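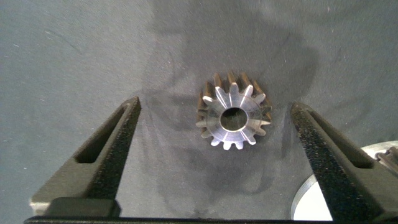
I have worked for many years in a small repair shop in Landby, and every few months a customer asks me when a robot will take my place. I used to laugh. Now I give a more careful answer, which is: for some of the work, soon, and for the rest I would not wait.

Take one small gear from a cloth and put it on its shaft. For me this is two seconds. For the machine the picking up is already possible, and I have seen it done well. But the hole must meet the shaft straight, and the teeth must find the teeth of the next gear. My fingers turn the part a little until it drops in. I cannot explain to an apprentice how I do this – he has to feel it – so I wonder how we will explain it to a motor.

The salesman from Stindlow told me his arm can repeat the same movement 3000 times in one shift. I believe him. In a factory that makes one pump all year, this is worth the money. In my shop I had 26 different gearboxes on the shelf last September, most of them old and two without any drawing.

At home it is the same question. My sister wants a machine which folds towels and empties the dishwasher. Her kitchen changes every day, because her children live in it.

I am not against these machines. If one can sort my small parts at night, I will buy it and be thankful. But I would like the sellers to show us the slow attempts too, and the dropped parts, before they speak about prices.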